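Dakorlow publishes working rules for two-arm robot cells

Iltovside, 23/04/2019. Dakorlow today released a set of 11 rules for benches where two robot arms share one table. The rules cover arm spacing, gripper checks and stop procedures. They apply to all company sites from July.

"Operators asked for one short document they could keep at the bench," said Rui Coelho, safety lead.

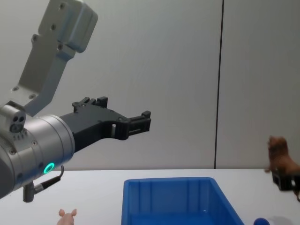 Two grippers at a shared table, one holding a toy dog.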